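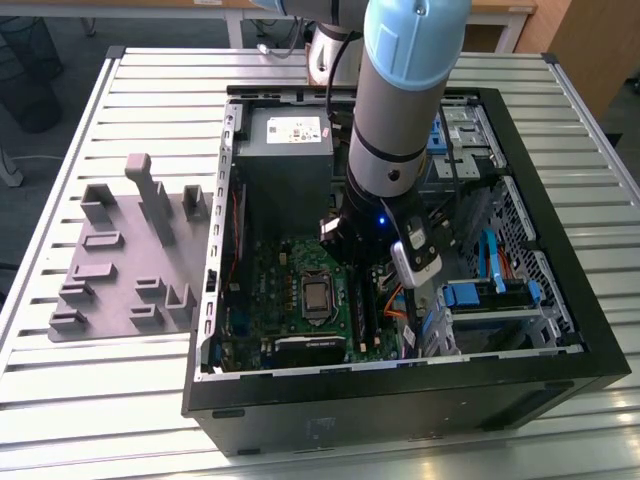 What does the Larkow Desktop Parts Record cover?

It covers the internal parts of used desktop computers taken in for repair, reuse or recycling. Each entry records one part, the computer it came from and the state in which it was found.

Larkow Desktop Parts Record, version 2
Released 9 October 2020
Maintained by the Wattimena Reuse Center
Contact: Endang Ngui, records office

Contents

The release holds 180 part entries drawn from 35 desktop computers. All of the computers are tower models. Laptops, all-in-one units and servers are excluded and are kept in a separate register.

parts.csv - one row per part
computers.csv - one row per computer
terms.txt - the list of part names and condition terms
changes.txt - corrections made after the first version

Both tables are saved as UTF-8 text with commas between fields. The field computer_id joins them. An empty field means that the information was not recorded; it should not be read as zero or as "none."

Part names

Part names follow terms.txt. The list distinguishes the power supply, motherboard, processor, heatsink, memory module, expansion card, drive, drive cage and cable. A processor and its heatsink are always entered separately, even when they arrive together. Screws are not entered. Plastic clips and tabs are entered only when they are broken or missing, and then as a note on the part they hold.
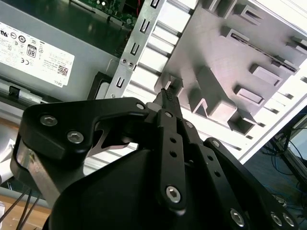

Label text is copied into the field label_text as it is printed, with the original capital letters and abbreviations. Model numbers are not completed from memory or from a supplier's list. A power supply often carries more print than any other part in the case, and the staff enter it in a set order: maker's name first, then ratings, then certification marks. On a unit of the kind seen here, "DELL" goes in the maker field even though it is printed in small capitals below the QR code, and the CE mark and the 80 PLUS logo both go in the field marks. Where a label is torn or faded, the missing characters are replaced with a question mark.

Condition terms

sound - no visible damage
worn - marks or dust that do not affect fitting
damaged - cracked, bent, burned or missing a piece
unknown - not examined closely enough to say

These terms describe appearance only. They do not state whether a part works. Haziq Liew reviewed the condition terms for this version and merged two earlier terms, "scratched" and "dirty," into "worn." Entries made before May were changed to match, and the old wording was kept in the notes field. 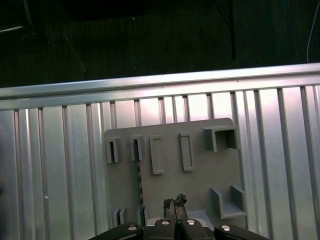

May the entries be used to decide whether a part is safe to install?

The entries are not a safety record and should not be used for that purpose. A power supply in particular must be tested by a qualified person before it is connected, whatever condition is shown in the table.

Known limits

Cable entries are incomplete. Computer 39 in the center's intake log was returned to its owner before its parts were entered and does not appear in either table. Memory modules without a readable label are listed by slot position alone.

Terms of use

The files may be copied and changed for teaching, research and repair work, provided that the Wattimena Reuse Center is credited and the version number is given. Corrections should be sent to the records office with the part_id and the proposed wording. Aqeel Jatoi handles requests for the intake forms, which are held on paper.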